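Open Day at the Pradau Robot Workshop in Dumwood

I have been meaning to write this up since I got home, and now it is 30th March and my notes are still sitting in my coat pocket, so I had better get on with it before I can't read my own handwriting!

Some of you will remember that I tried to get into the Pradau open day last year and left it too late. This time I booked back in February, the very evening the page went up, and I'm so glad I did. They only take 16 people per tour, and our group was full. Dumwood isn't the easiest place to reach without a car (the bus drops you at the bottom of a long hill, and it was drizzling), but there was hot coffee waiting in the entrance hall and a plate of those little almond cookies, and I forgave the hill at once.

Pradau shares the building with a smaller outfit called Testoreo, who build the grippers, and the tour takes you through both. You start upstairs with a short talk, which was friendly and not too technical, and then you go down to the workshop floor in two halves. My half went to the Testoreo side first. There is a long wall of old gripper fingers there, all the shapes they tried and gave up on, and I could have spent the whole afternoon in front of it. Some are blunt as spoons and some look like they belong at the dentist.

But what I really want to tell you about is the pen sorting, and the part where it went wrong, because that was the best half hour of the day and I don't think it was on the program.

The job sounds so simple. Two arms share one white board, pens and markers get scattered over it, and the arms are supposed to pick them up one at a time and put them away together. Our guide told us they chose pens on purpose. They roll, they're thin, they lie across each other, and a clear plastic barrel on a white surface is hard for a camera to find. I had never thought of a ballpoint as a difficult object before. My kitchen drawer has taken on a whole new dignity.

The first run we watched went along nicely, if slowly. Then on the second run both arms went for the same bunch of pens, right in the middle, and neither one gave way. There was a click (quite a small one, I expected something more dramatic) and everything stopped dead. One of the pens shot off toward the wall and a lady beside me said "oh dear" very softly, as if somebody had dropped a teacup.

What I liked so much was how openly the staff dealt with it. The guide hit the stop button right away, even though the arms had already halted on their own, and asked us all to stay behind the yellow line until the power to the motors was off. She explained that a stopped arm can still be pushing against something, and that you never reach in to free a pen just because nothing is moving. They had learned that one the hard way on an earlier setup, a model they called the Sosa, when a technician got a pinched thumb. He was fine, she said, but they rewrote the whole routine afterward, and now there is a printed card hanging at every station with 6 steps on it, which I thought was a very sensible size for a card.

Then they pulled up the log on a big screen and let us look over their shoulders. Each arm is supposed to "claim" a pen before it moves, so the other one leaves it alone. With pens lying close together, the software had taken two of them for a single long one, and each arm believed it had claimed something different. Somebody in our group asked how often that happens. The answer was that they had logged 80 stops of one kind or another since the project began, and that most of them came from pens in a bunch. I was impressed that they just told us the number.

They restarted at a much lower speed, with one arm parked until the other had backed off, and we stood and watched for ages. It is strangely soothing. I missed the second round of coffee completely.

If you are thinking of going next time, wear flat shoes with closed toes (they do check), bring a sweater for the workshop floor, and leave large bags in the hall. The tour is free, though there's a donation jar for the school robotics club. And do ask your questions on the workshop floor instead of saving them for the end, when everybody is hurrying for the bus, as I was, with a cookie in each pocket.

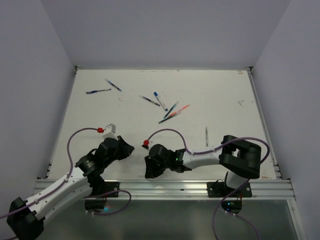
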